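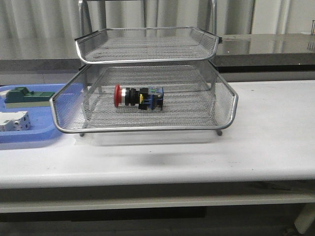
A **letter tray** (also *desk tray*) is an open, shallow container for holding paper or small parts on a work surface. Tiered models stack two or more trays on a shared frame, with the lower tray often set forward for access from above.

## Construction

Common materials are molded plastic and expanded or woven metal mesh. Mesh trays usually have a rolled rim that covers the cut edges – the Huvska pattern uses a rim 6 mm across. Short feet raise the lowest tray off the desk.

## Other uses

In workshops, tiered trays hold switches, contact blocks and similar electrical parts.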